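2020年2月20日 实验记录 仿真工作站换机 + 热浸出批次重跑 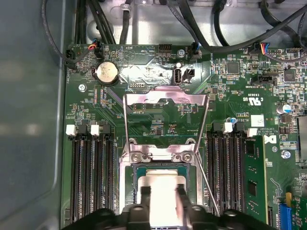 一、背景,先记下免得忘

旧工作站上周跑Arkomell那批多孔陶瓷的渗流模型,跑到夜里就自己重启,连续几次。日志里没东西。Iker说是电源,我觉得是内存,吵了一阵,最后决定整机换掉,数据盘挪过去。处理器、主板都换新的,机箱也换。今天只记结果,装机过程不写了,Iker那边有他自己的清单。

正事是浸出批次。换机耽误的几天里,样品一直泡着,等于白送了一组长时间浸泡的数据,要不要用再说。

二、样品情况

Esent送来的陶瓷滤芯碎块,同一炉,编号沿用七月份那套。Tikcombe的对照样放在下层架子。注意:七月份标签纸有些字已经糊了,Hường重新写了一遍,新标签贴在瓶盖上,旧的没撕。以瓶盖为准!以瓶盖为准!

6号瓶的塞子有点歪,液面比其他低。可能挥发,也可能当时就少加了。翻了Hường的加液记录,那一行写的是“同上”,上一行是5号,5号正常。所以倾向于挥发。6号数据先标黄,不删。

8号瓶瓶底有沉淀,浅灰,摇一下就散,静置又回来。取了一点做滤膜,滤膜编号写在膜盒背面。以前这个配方没见过沉淀,Consuelo说她在Yoon那套旧配方里见过类似的,后来归到粘结剂上。要她把旧记录翻出来,她说在另一个柜子,钥匙在Baltasar那里。Baltasar今天不在。

三、今天做的

1. 水浴升温。温控显示和玻璃温度计又对不上,跟上次一样温控偏高。按玻璃温度计走,记录表里也填玻璃温度计的读数,温控读数写括号里。

2. 取样。顺序从对照样开始,再到低浓度,再到高浓度。移液枪头每瓶换。中间枪头盒空了,去隔壁借了一盒,隔壁那盒是带滤芯的,体积上应该没影响,但还是在表里标了从哪一瓶开始换的。

3. 电导率。探头校准通过,第一遍斜率不行,换了新开的标准液第二遍才过。旧标准液瓶口有结晶,已经扔了。下次谁用完请拧紧盖子。。。

4. pH。比电导率稳,没什么可说的。8号偏碱,跟沉淀能对上。

5. 滤液封存,放冷藏第二层,靠里。外面那排是Kianoush的,别动。

四、数据初看

对照样平,跟预期一样。低浓度组缓慢上升,形状跟七月那次差不多,只是整体往上抬了一点,怀疑是浸泡时间变长的缘故。高浓度组比较怪,前段陡,后段几乎不动,像是饱和了。但按溶解度算不应该这么早饱和,除非表面先生成了一层什么东西把孔堵住。跟8号的沉淀放一起看,堵孔这个说法有点意思。

Kianoush不同意。他的意见是搅拌不够,瓶底附近局部浓度高,取样又总是从上面取,所以看着像平台。让我从不同深度各取一次比一比。有道理,这个便宜,明天就能做。

堵孔的验证麻烦一些,要切片看断面。切片机排队,得跟Consuelo商量插一个。先报个名。

五、模型那边

电导率总要和渗流模型对,所以还是得说两句。模型里孔径分布用的是Esent给的参数,我一直不太放心,他们的参数是从成品上测的,我们用的是碎块,断口多,外表面积比成品大不少。七月那次拟合出来的扩散系数偏大,当时糊里糊涂归到温度上去了。现在想,很可能就是外表面积没修正。

打算这样改:
先把碎块筛一遍,按粒级分开称重;
每个粒级估一个外表面积,形状因子先取文献里不规则颗粒的值,误差大就大吧;
边界条件从固定浓度改成带传质阻力的那种,搅拌的问题顺便也能放进去;
网格加密一档,到3850个节点。以前那个网格在孔口附近太粗,曲线一抖一抖的。

网格加密以后单次计算会慢,慢多少没测,等软件授权转过来再说。授权文件绑的是旧机器的网卡,要写邮件去改,Iker说他来写。(催他)

参数文件统一放共享盘的模型目录,文件名带粒级,不要再用“最终”“最终2”“真的最终”这种名字。说的是我自己。

六、出的问题

通风橱下午有一阵声音不对,嗡嗡的,过一会自己好了。已经报修,单子贴在橱门上。修之前高浓度那组的开盖操作都挪到2号橱。

天平读数飘,发现是门没关严,不是天平的毛病。受影响的是滤膜的第一次称重,重新称过,旧数划掉了,没涂掉,还看得清。

去离子水桶快见底,Hường去要了新的。要等送水的人来,来之前省着点,洗瓶子头两遍用自来水。

记录表的电子版有一列公式拖错了,稀释倍数引用到上一行去了。Consuelo看出来的,我盯着那几个数看了半天愣是没看出来。已改,改之前的版本留了备份。纸质表是对的,有疑问查纸质。

七、跟Kianoush讨论的零碎

他问为什么不直接用小块完整滤芯,省得修正外表面积。因为瓶口塞不进去。他说换广口瓶。广口瓶的盖子密封不好,6号的事会在每个瓶上来一遍。最后折中:切几条细长的,保留原始外表面,两端封蜡。封蜡会不会溶出东西不知道,得先单独泡一组空白蜡。

另外他提到搅拌子本身会磨样品,瓶底那个灰色沉淀说不定就是磨下来的粉。这个之前完全没想到。看了一眼8号的搅拌子,表面确实有划痕,但别的瓶的搅拌子没拿出来对比过,不能下结论。滤膜上的东西先做个显微镜,看颗粒形状,磨下来的碎屑应该有棱角,析出的应该不一样。如果两种都有就头疼了。

还有一个他的老意见,说我们取样太密,每次取走的体积加起来改变了液固比。我算过补偿,在附页上,他没看。打印一份放他桌上。

八、接下来

分层取样,对比上中下,6号也做。
8号滤膜干燥后称重,然后镜检。
所有搅拌子拿出来拍一张,放一起比。
筛分碎块,筛子先超声洗,上次里面卡了别人的料。
空白蜡泡上,跟对照样同温。
找Baltasar拿柜子钥匙,翻Yoon的旧记录。
切片机报名。
催授权邮件。
旧机器的硬盘先不要格,至少等七月的原始数据在新盘上逐个打开确认过。

补一句:临走前又看了一眼8号,沉淀好像比上午厚,也可能是灯光。贴了条纸带在瓶壁上划了线,明早对着线看。冷藏室温度正常,水浴留着没关,值班表上写了我的名字。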